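Stakell planning software: a season of using it for marsh and dune work

I have been putting off writing this because I kept thinking I'd find the one setting that would change my mind, and it's been since April, so I think it's time. Stakell is a program for picking sites. You feed it your habitat maps, your species records and some idea of what each parcel costs, and it gives you back a set of places that meets your targets without spending the whole county budget. I do this kind of work for a small coastal land trust, mostly salt marsh and the scrubby dunes behind it, and before this I used Prida for years and years.

Prida is free and ugly and I know where everything is. So that's my bias, out in the open.

Getting started was better than I expected! The installer ran the first time on my old laptop and on Jeanine Kramer's much newer one, and the opening project comes with a made-up island that you can wreck as much as you like. I spent a happy evening locking the whole north shore into reserves to see what it would do to the rest. The tutorial is written by somebody who has clearly taught people before. It goes slowly through the target screen, then the cost screen, then the part about connectivity, and it stops to let you break something at each step.

Then I loaded our own data and things got bumpier. Our coast is cut into 2000 planning units, a mix of hexagons and real parcel boundaries (I know, I know, Mervyn Greenwood has already told me what he thinks of that). Prida takes the mix without complaining. Stakell wanted every unit to have a neighbor list, and the tool that builds the list treats two parcels touching at a corner as not touching at all. For the marsh this matters a lot, because half of our parcels meet at ditch corners. I had to fix 153 of them by hand over two afternoons. There is supposed to be a tolerance box for this. I found it in the end, under Display of all places, and it did nothing I could see until I restarted the program.

Once the neighbors were right, the runs were quick. I usually do 100 runs per scenario and look at how often each unit gets picked, and on my laptop that was done before I'd finished making tea. Prida takes most of a lunch hour for the same job. If you're running lots of what-ifs in front of landowners, that speed changes how the meeting goes. You can say "okay, let's take your back field out" and show them the new map while they're still in the chair.

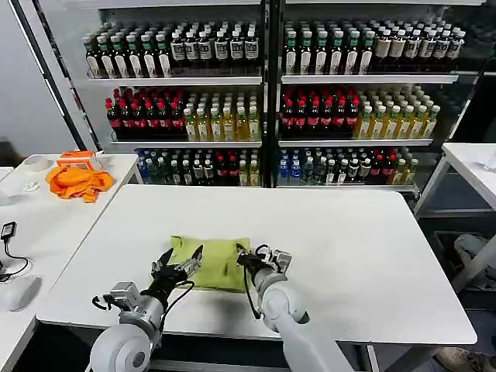
The maps themselves are nice looking. The default colors go from a pale sand to a dark teal and they survive our terrible office printer, and there's a color-blind safe set one click away. Jasper Bosman, who sits on the dune side of things, printed the selection frequency map at poster size and it held up fine from across the room. Legends are where it falls down. You can't reorder the classes, and you can't rename "irreplaceability" to anything a normal person would say out loud. I ended up covering the legend with a text box in another program every single time.

Costs are handled well. You can stack several layers (purchase price, yearly upkeep, how grumpy the access road is) and give each its own weight with a slider. I used to do that in a spreadsheet and paste it over, and I made mistakes doing it, some of which I only caught a year later. Stakell also keeps a log of every weight you've tried with the run it belongs to. I love the log. I would pay for only the log.

Climate is the part I was most curious about, and I'm still on the fence. There's a module where you give it a present-day habitat layer and a future one, and it tries to pick sites that do a decent job for both. For marsh migration this is exactly what we need, in theory. In practice it only takes two time steps, and our sea level layers come in five. I merged them down, which felt wrong, and the answer it gave was sensible but not very different from what Beverley Haworth had drawn on a paper map with a highlighter. I wrote to support about the two-step limit and got a polite reply saying more steps are "on the list."

Support in general has been good, by the way. I sent four questions and got four real answers, one of them with a corrected copy of my own file attached. The user forum is pretty quiet. Most of the useful threads were started by the same person, and if you search for "shoreline" you get three results and two of them are mine.

Things I'd want fixed before I told a friend to switch over completely: the corner neighbors, the legend, and the way it saves. It saves the project as one big file, and if the program closes in the middle of a run you go back to the last save and lose the scenario settings too. I lost one complete set that way and had to rebuild it from the log (see, the log!). Save before every run. Make it a habit from day one.

Price depends on what kind of group you are, and ours went through the small nonprofit tier, billed by the year. There's a trial with everything switched on, long enough to load your own area and argue with it, and that's what I'd do first. Don't judge it on the island.

For now I'm doing the fast exploring in Stakell and the final runs in Prida, which means keeping two sets of files in step. The input tables are nearly the same. Stakell calls the penalty column "weight" and Prida calls it "spf," and if you forget to rename it, Prida will quietly use a default and give you a lovely wrong map.

Four stars out of five, and I'll come back and update this when the new version is out.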